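From: Pirjo Harju
To: workplace-automation list
Date: March 18, 2025
Subject: Re: [Durnari] grippers and the tidy-up crew

Vlasta Spahić wrote:
> Gunham want 90 pouches and cushions handled a shift. Are
> our people training thier own replacements or what?

Quick one, on my way out to Clerketti. Fair question. Contract says 18 staff stay on through June, same classification. After that, nothing in writing. I've asked twice. 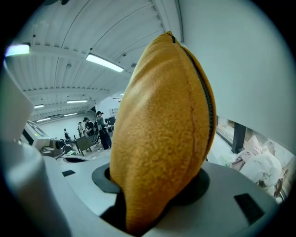 Zippered pouch, mustard, in the gripper.

Pay went up for the handheld work, good. But wrists. Holding a gripper all shift is not the same labour as folding by hand, and the Vlachou crew got breaks written in. We didn't. Want that on the table before anyone signs. Also the job title, "operator" pays better then "attendant" so lets push for it.

Cushions on the sofa are the other half of it. 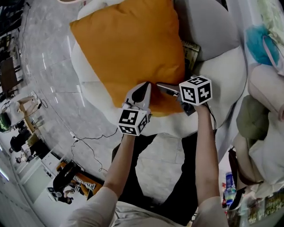

Who do we go to about sore wrists?
Your steward first, then put it in the incident book the same shift.

Send me your hours, all of you, even rough notes.

Pirjo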